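Quick answers to the stuff that keeps landing in the inbox. Updated in April, will fix typos when I get a minute.

## What is Stillgate?

Fan archive for Wustgate, the old regional wrestling promotion. Program scans, results, newsletter pages, some writing when there's time. Hobby site. No ads, no staff, just me and a scanner.

## Are you connected to the promotion?

No. Never worked for them, can't get you in touch with anyone who did. Please stop sending booking enquiries.

## How much is up so far?

- 748 magazine and program pages
- 100 full show results
- 78 newsletters, nearly all complete

Still to scan: 808 pages. Mostly programs, plus a stack of fan club mailers that are stapled so badly I keep putting them off.

## Why do some results say "unconfirmed"?

Means I only have one source, usually a newsletter. Newsletters got finishes wrong all the time, and sometimes the whole match order. If a program and a newsletter disagree I list both and leave it. If you were there and remember it differently, write in, but say which show. "The one with the cage" is three shows.

## Who's Maslow?

The Maslow Cup. Wustgate's yearly tag tournament, one night, eight teams. It has its own page becuase the brackets changed at the last minute most years and the printed program is useless for working out who wrestled who. Go by the bracket page, not the scans.

## And the Lukoševičius tapes?

A fan-shot set of house shows, named after the surname written on the labels. I've seen the list, not the tapes. The list is on the Sources page. No, I can't copy them for you. If you own any, even one, please get in touch.

## Do you host video?

No. Bandwidth, and rights. Don't ask for download links in the comments, they get deleted.

## Can I use your scans?

Sure, on forums, blogs, whatever. Link back. Don't crop out the page numbers, people need them to find the issue. Don't print them on shirts and sell the shirts. Someone did that.

## How do I send in scans?

1. 300 dpi or better, color, even for black and white pages.
2. Whole page incl. margins. I'll crop.
3. PNG or TIFF. JPEG if that's all you've got.
4. Name the files by show and page. "scan0001" times forty is a bad evening.
5. Email first if it's more than twenty pages, the mailbox fills up.

Originals by mail, ask before you send. I do return them but it's slow.

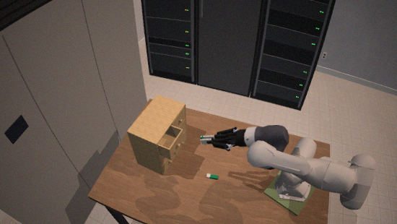

## Why hasn't my email been answered?

Backlog. I do mail on Saturday, if at all. Corrections first, then scan offers, then everything else. Asking again after a month is fine. Asking again after an hour puts you at the bottom.

## What's my old program worth?

No idea. I don't do prices. Check what they've sold for, not what people are asking.

## Search is broken?

Kind of. It only looks at page titles, so try the ring name exactly as it was printed, then try it spelled wrong. Tag teams are under the team name. Full text search is on the list, dont hold your breath.

## Will you cover other promotions?

Not until the 808 are done. Ask me then.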